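Two-arm teleop: cloth demos keep coming out jerky

Asked in October

We record demos on a two-arm bench with leader handles, using Holeo to log. Picking up single things is fine. With cloth, one arm always pulls ahead of the other.

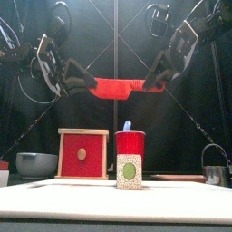
I have 166 demos so far and would keep 25 at most. Should I slow down or change the setup?

Answer 1

Slow down. I also lowered the gain on the handles and it helped a bit.

Answer 2

Start with both arms in the same rest pose each time - Brireck can save one - and move the lead hand first, then the other. Leave the rest of the bench alone between takes.

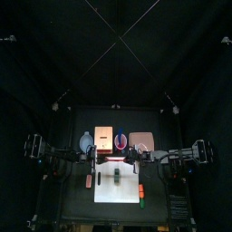 Both grippers over the work area, with the objects behind.

Check the wrist view while you drive. The side view hides how a thin object sits in the fingers.

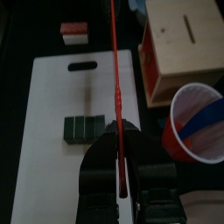

If the grip looks off there, bin the take and go again. Nearly 85 good ones did more for us than all the rough ones.

Answer 3

Same problem here, following.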